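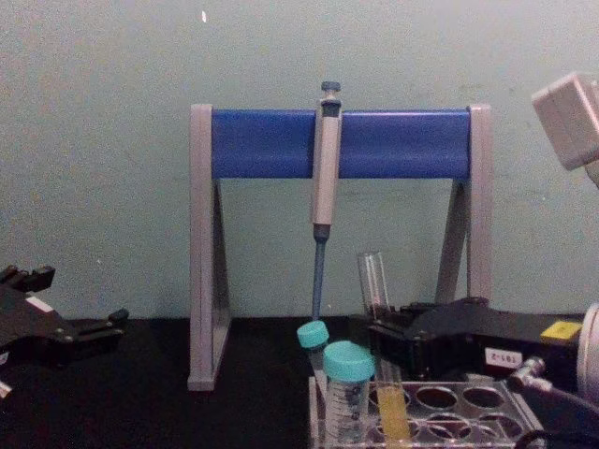 Section 3: Getting your bench ready for a shared shift

If you have been pipetting by hand at the Bevstead lab for years, the first week with the Futus two-arm station can feel a little like having a new colleague who never says good morning. Take your time with this section. Most people find that the set-up becomes second nature after a few mornings, and it is much the same set-up you have always done, only with less room for "I'll remember where I left it."

The arms take over the repetitive transfers. You still choose the samples, check the labels, prepare the reagents and decide whether a run is good enough to keep. On a full day the station can work through 797 transfers, and those are transfers your thumb and wrist will not have to make.

Before you start

1. Press Pause on the Irnier control panel and wait for the amber light. Please do this even if the arms look still.

2. Wipe down the work surface and let it dry.

3. Hang the single-channel pipette on the crossbar of its stand, handle over the bar and shaft pointing straight down. Leave the disposable tip off – tips are fitted later, in Section 4.

4. Set the tube rack within reach of the right gripper. Large conical tubes, small capped tubes and slim tubes may share one rack, as long as each one matches its place on your run sheet.

5. Push every tube down until it sits upright. A leaning tube is easy for you to straighten without thinking, but the gripper will close where it expects the tube to be.

6. Step back behind the floor line, choose Check Bench on the panel, and allow 60 seconds for the arms to finish their slow pass.

CAUTION: Never reach between the grippers while the light is green. If something tips over, press Pause first and tidy up second.

Note: The Feng run log records your bench checks along with the station's transfers. Add a line of your own whenever you step in by hand – your supervisor uses these notes when planning the rota, and they are how we learn which jobs should go back to people.

Note: The gripper pads are due for inspection every 2,000 transfers. The panel will remind you, and you can finish the run in progress before calling for service.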